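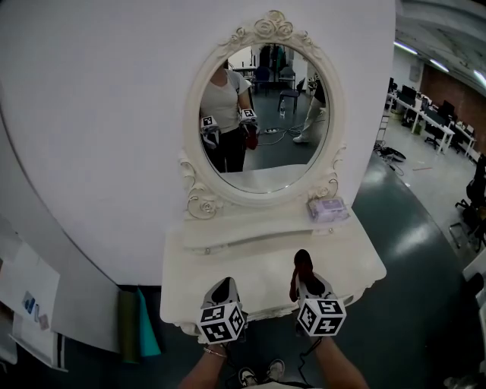

Category: Robot Learning / Data Collection
Reading time: 5 min

3. Collecting the Demonstrations

3.1 Hand-held grippers

All demonstrations in the Lillthorpe set were recorded with a pair of hand-held grippers, one in each hand. The person doing the task is called the operator in the rest of this paper. No robot arm is used at this stage. The operator stands in front of the furniture, holds both grippers over the work surface, and carries out the task at a normal pace. A head camera records the view from above the hands.

We chose this method after a short trial in January in which the same tasks were recorded by driving two arms remotely. Remote driving gave clean joint readings, but operators needed long practice before they could open a drawer without jerking it. With the hand-held grippers, most operators could record usable examples on their first day. The cost is that the path of each gripper must be worked out afterward from the video, and some recordings are lost at that step (Section 3.4).

Each gripper carries a cube printed with square black-and-white markers. The cube lets us find the position and angle of the gripper whenever at least one face is in clear view of the head camera. Figure 3 shows a pair in use at the vanity station. The cubes sit on top of the grippers, where the operator's own hands are least likely to cover them.

Figure 3. Operator's view at the vanity station, with both grippers held over the tabletop. The operator and the marker cubes are also reflected in the oval mirror.

3.2 Stations

Recordings were made at four stations set up in an open office area: a vanity, a kitchen counter, a coat rack, and a low shelf. The vanity was added last, at the suggestion of Shabnam Naqvi, to test whether a policy trained on plain surfaces would hold up when a mirror fills much of the view. It has a white tabletop with a curved front edge and a shallow drawer with a small round knob. The curved edge turned out to matter more than we had planned for. Operators tend to rest a wrist against a straight edge to steady the hand, and at the vanity they could not do this in the same way from one position to the next.

The tasks at this station were to open and close the drawer, to move a small box from one side of the tabletop to the other, to turn a box so that its label faced the operator, and to hand a box from the left gripper to the right. Objects were placed by a second person, who stepped back before the operator began. The second person was allowed to remain in the mirror. We did not clear the background between recordings. Chairs were moved during the day by people using the desks, and we left them where they ended up.

3.3 Procedure

A session lasted 75 minutes, including breaks. The operator first held both grippers still, with the cubes in view, until the tracking software reported a steady reading. The operator then opened and closed each gripper three times. These movements mark the start of a recording and give us the full range of the fingers for that session.

Task order was drawn at random. Operators were told what the end state should be but were not told how to reach it, and no correction was given during a recording. If an object was dropped on the tabletop, the operator could pick it up and go on. If it fell to the floor, the recording was stopped and marked as incomplete. We kept the recordings with drops and recoveries, as in the earlier Peltwood set, and gave them their own label.

Thirty operators took part. None of them had used the grippers before. Katsuhiko Kubo trained each one with the same written sheet and a practice period at the low shelf.

3.4 Filtering

We recorded 752 demonstrations at the vanity station. Of these, 159 were removed before training. Most of the removed recordings failed because a marker cube left the view of the head camera for more than one second, usually when the operator looked down at the drawer and raised the other hand at the same time. The rest failed because the tracker picked up the reflected cube in place of the real one.

The second kind of failure was hard to catch by eye. A reflected marker is reversed left to right, so a correct decoder should reject it. Ours rejected nearly all of them, but a marker seen at a steep angle was now and then matched to a different entry in the dictionary. We changed the dictionary to one in which no marker resembles the mirror image of another, and we drew a mask over the mirror for tracking only. The mask was not applied to the images used for training, so the policy still sees the full reflection.

Gaps in tracking shorter than one second were filled by interpolation. We checked a sample of the filled paths against the video and corrected those in which the gripper had changed direction during the gap. Gripper opening was read separately and was not affected.

3.5 Limits of the set

The vanity recordings come from one piece of furniture in one location. Lighting changed only as much as it does in a working office. The operators were all adults who could stand for a full session, and the head camera height follows from their height. The Unatholm recordings, described in Section 4, were made seated and should not be pooled with these without adjusting for camera height.

Contact: data team, Lodhi Lab | © Lodhi Lab. All rights reserved. | Back to top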